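I got to the Masteck open day late, coffee in hand, and Ayantu Admasu had already started talking. She runs the hands-on room there, and she talks fast – I gave up on my notebook after two minutes and switched on the recorder.

I'd expected big orange arms behind a fence. What she wanted to show us was much smaller! People hold the grippers themselves and do the job by hand, over and over, and the recordings go into training the software, which the team calls Endale.

"Everybody asks me where the robot is," she told me, laughing. "I say, come and do its job for a bit, then we'll talk about the robot."

The work that afternoon was handling a metal plate full of little holes, one gripper in each hand. I had a go later on and I was terrible at it. You lose all the feeling in your fingertips, and your wrists want to do things the jaws can't.

"You were slow, but slow is fine," Admasu said (kindly, I thought). "The ones we throw out are where somebody gets annoyed and starts shoving."
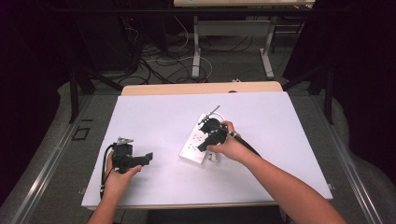 So how many recordings do they need before Endale can try a job by itself? For the plate they've collected 2,899, and Admasu kept 1,128 of those after checking.

She checks a lot of them herself, usually in the morning before the room gets noisy. "I watch the hands. If I can't tell what the person was trying to do, the software won't either."

She came to Masteck from Ceko, where she spent six years fixing packing machines, and she still sounds like a repair person. When a man near me asked if all this would put people out of work, she didn't brush him off. "Some jobs will change, sure. I'd be lying if I told you I knew which ones."

The next open day is in November, and she wants visitors to try a harder part by then. I've already put my name down.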